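Kumstead Short Texts: data card

Version 3, released Wed 13 February
Maintainer: Lenni Saarela
Annotation lead: Jouko Ruotsalainen

Summary

Kumstead Short Texts is a set of 2,000 short English product notes with topic labels. The notes were written for this set by paid writers, working from prompt sheets. It is meant for testing small text classifiers and search tools on writing that is plain, brief, and not always well spelled.

Contents

notes.csv: one row per note, UTF-8, comma separated, quoted fields
labels.csv: note ID, label, label source
splits/: three text files of note IDs
prompts/: prompt sheets in the order they were given to writers
guide.txt: the labeling guide

Fields in notes.csv

id: integer, stable across versions
text: the note, up to 623 characters
sheet: prompt sheet number, 1 to 28
length: character count after trimming

Line breaks inside a note are stored as \n. Leading and trailing spaces were removed in version 2. Nothing else in the text was normalized, and spelling errors are kept.

Labels

Each note has one label from the list in guide.txt. Two annotators labeled every note separately. Where they disagreed, Jouko Ruotsalainen made the final choice and the source field reads "resolved". In all other rows it reads "agreed". There are 799 resolved rows, most of them between "storage" and "work surface", which overlap more than the guide allows for. Users who do not need that distinction should merge the two.
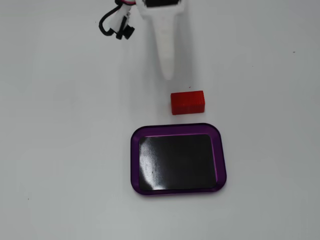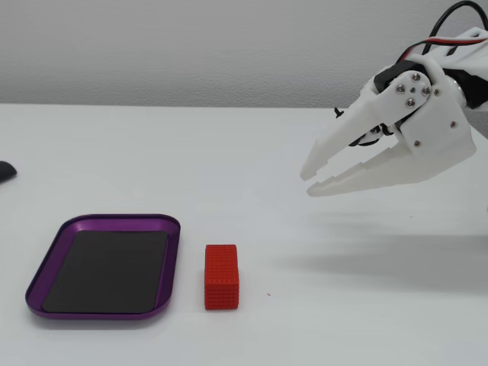 The purple tray is in the second picture.

Pictures are not included in notes.csv and no label depends on them.

Splits

Train, dev, and test are divided by prompt sheet. No sheet appears in more than one split. Random splits made from notes.csv will give higher scores, as notes written from the same sheet share vocabulary. Please state which split was used when reporting results.

Loading

The files open in any CSV reader that handles quoted fields. The Trostance loader reads the folder directly if splits/ is left in place. Sulex users need to set the quote character by hand.

Known problems

Sheet 22 was printed with a missing line, and notes from it are shorter than the rest.
The label "other" was used unevenly in the first half of the work.
"Bassi" appears in the notes as a made-up product name and should not be treated as a real brand.
A few near-duplicate notes remain in train.

Changes

Version 3: test IDs reissued, label source added.
Version 2: spaces trimmed, length field recomputed in January.
Version 1: first release.

License and contact

Free for research and teaching with credit. Corrections go to Lenni Saarela through the issue tracker. Include the note ID and the version number.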